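Finding a cable snag that stops a bin-picking arm

A picking cell that stops on a collision fault with nothing in its path often has a cable problem. The arm reaches a certain wrist angle, a cable runs out of slack, and the controller reads the extra load as a hit. Resetting clears the fault until the arm goes back to the same spot. Achilleas Andreadis and I worked through this on the Merniris cell in October, after it had been blamed on the gripper for most of a month.

Before you start

Put the controller in manual reduced speed and keep the enabling switch in your hand. Anyone else near the cell stays out of reach of the arm. Do not pull on a cable while the drives are on.

1. Write down the joint positions at the fault. Do this before you reset. If the last 3 faults share nearly the same wrist angles, suspect the cables. If they are scattered, check the payload data first.

2. Jog away from the fault slowly, one joint at a time. Listen for a tick or a scrape at the wrist.

3. Turn the drives off and lock out the cell. Run your fingers along the cables from the upper arm to the gripper. You are feeling for flat spots, cuts in the jacket and ties that have slid.

4. Look hardest at the places where a cable crosses a joint. A loop that looks generous with the wrist straight can go tight when it turns. 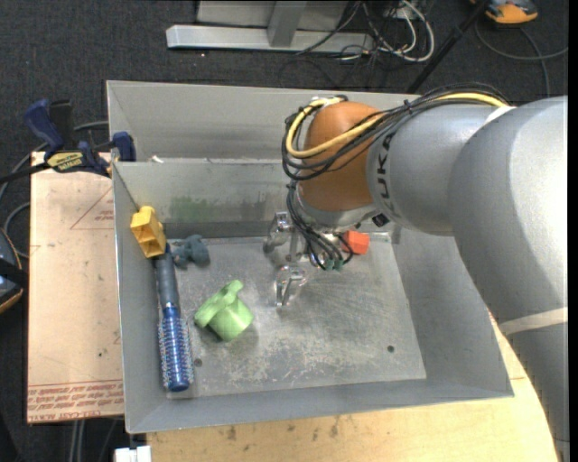

3 min read

The wrist of a KUKA arm over a metal bin, with a thick black bundle looping around the orange-brown joint and a yellow cable on the same route. Thinner wires hang down toward the gripper. Check these separately from the main bundle - they can catch on a part or on the bin wall during a deep pick.

5. Refit the ties. Leave 30 mm of free play on each side of the joint, measured at the worst angle from step 1. Ties should hold the bundle without squeezing it.

6. Unlock, and run the wrist through its full working range in manual. Then run 2 slow cycles with the bin empty before you put parts back.

7. Return to automatic and log the next 600 picks. If the fault comes back at the same angles, replace the cable. It may be damaged inside where you can't feel it.

Do not raise the collision threshold to get through a shift. We had done that on Merniris, and it hid the fault until a signal wire broke.

Roscoe Whitlock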